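Pliltville Evening School
Eating Well on Ordinary Days
Handout 8: Snacks, servings and the small print

Welcome back, everyone, and thank you for bringing so many labels from home last time. I meant to spend half the class on them and we spent nearly all of it, so this handout picks up what we missed. We are in Room 202 again, upstairs.

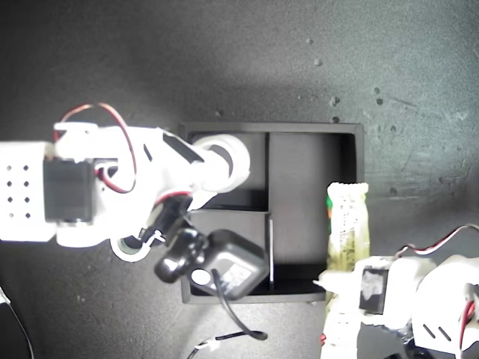
What a serving is

A serving is the amount the maker used to work out the numbers on the label. It may be the whole package or it may be half of it, and the only way to find out is to read the top two lines before you read anything else. Suppose a bag lists 200 calories per serving and holds two servings. If you eat the bag, you have had twice what the label seems to say – and most of us do eat the bag!

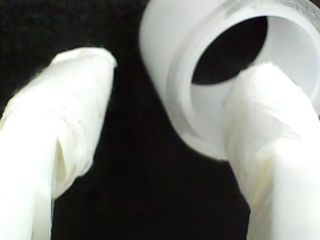

Weights work the same way. One of the labels on our list gave a serving of 70 grams, and when we poured that out on the kitchen scale at the front of the room it looked like a good deal more than some of you had guessed, and a good deal less than others had. Please try it at home with whatever cereal you have open, using your usual bowl. Pour first, then weigh. 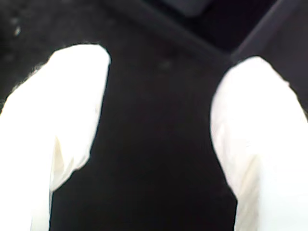
D. Marno

Reading the ingredients

Ingredients are listed by weight, with the largest first. Sugar can appear under several names (syrup, honey, dextrose, juice concentrate), so it may be sitting in three places on the list and never come first. I like to underline each one in pencil. It is slow the first few times, but you do get quicker, and after a while you will find yourself doing it in your head in the store aisle while people try to get past you.

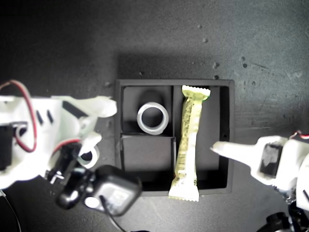
Snack bar wrapper and white ring in a black tray.

For next class

Bring one snack wrapper, flattened, and your notes from the cereal bowl. If you ride the Mudgway bus and are running late, come straight in and sit down; we will be starting with fiber, and I always take too long over fiber anyway.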